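Natton Shared Kitchen: Progress Report to the Simard Fund

Period covered: from the opening of the kitchen in March to the end of September

Summary

The grant paid for the refit of the ground floor kitchen at Natton and for the first stock of equipment and dry goods. The refit is finished and the kitchen is in daily use by residents. Of the money set aside for small equipment, $500 is unspent. We ask to carry it over into the next period.

Work completed

The old counters were taken out and replaced along both walls. Brandlow supplied and fitted the new tops and did the wall tile in the same visit. One section of tile behind the sink had to be redone after the grout cracked. Brandlow did this at no charge and the wall has held up since.

Residents asked for a clear stretch of counter for cutting and for making salads, with storage containers kept against the tile. We set it up that way in the second month and have left it alone.
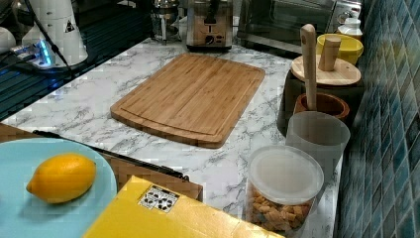 The prep counter, with cutting board and croutons.

The plan approved by the fund had a rack above this counter. We left it out. The wall would have needed extra bracing, and the quote from Wallo came to $1,002 for the bracing alone. The containers stay on the counter for now and are wiped down with it on Thursday.

Breakfast use

Breakfast is the busiest part of the day, mostly between 6:30 and 8 a.m. Toast and cereal are what most people make. The original budget had one toaster oven and no toaster, and in the first weeks there was a line for it. We bought a two-slot toaster from the small equipment money.
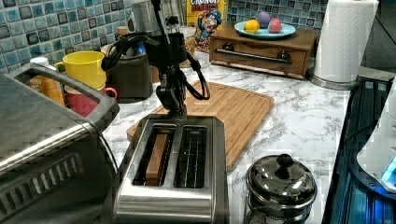
The line is shorter now, although the counter gets crowded when the kettle is in use as well. We have asked residents to put mugs back after washing – this works on most days.

Spending

The dry goods budget for the period was $2,000 and has been spent in full. Cereal and bread went faster than planned, and canned goods slower. We have changed the order for the next period to match.

Still to do

The fan over the stove is noisy and Wallo will look at it in October. The cabinet labels are printed but not up. There are 5 cabinet doors that need new hinges, and the parts are on order.

We will send receipts for the toaster and the dry goods separately. The next report will cover October through March.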